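I finally got to the end of the Naciri letters, and I have to tell somebody, so it's going to be you lot!

A bit of background for anyone new. I've been reading my way through the collection at the Boltevley library since November, mostly in the evening, mostly with cold tea next to me. It's the paperwork of a family of printers who ran a shop called Naciri in the port town of Braltden, and it goes on for 1,505 sheets. Bills, drafts, grocery lists, angry notes to paper suppliers. Very little of it has ever been put into English, and for years the catalog entry just said "business papers, misc."

Well, the misc. is where the good stuff lives. Tucked between two years of ink orders are six playbills for a Greek tragedy put on by dockworkers in a warehouse. A full Antigone, with a chorus! The bills are in three languages, and the translations don't match. In one of them Creon is a king, in another he's a harbormaster, and in the third he's a word I had to look up in two dictionaries (the closest I can get is "the man who holds the keys"). I sat there grinning like a fool.

What gets me is how practical the whole thing was. The shop printed 3,000 handbills for the run and got paid partly in fish. There's a receipt for the fish. There's also a letter complaining about the fish.
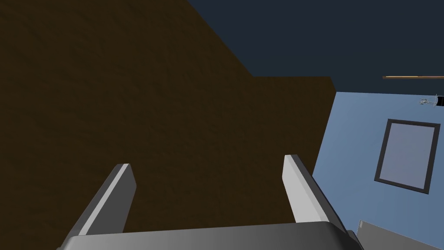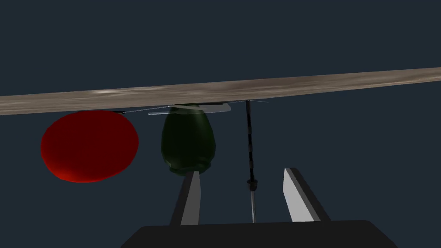
I put a short version of this on the Traltico reading forum last month and got a long reply from a member there, who wrote that I was making too much of the harbormaster. Touring companies changed titles all the time to get past the local censor, the reply went on, and a king on a poster could cost a printer his license. So the changed word might have been the printer's idea and have nothing to do with the actors at all.

I love this. It hadn't crossed my mind, and it sent me straight back to the drafts, where the word for "king" is struck out in what looks to me like the same hand as the ink orders. Same looped k, same heavy pen. I'm no expert on handwriting, so take that with plenty of salt, but I did a little dance in the reading room.

It doesn't explain the third version, though. "The man who holds the keys" sounds riskier to me than a plain old king, especially in a town where everybody would've known exactly who held them. Next up I'm going through the supplier letters again to see if anyone mentions trouble over the posters. If you read older port dialects and feel like squinting at a scan or two, please leave a comment. I'll share my notes on the fish as well.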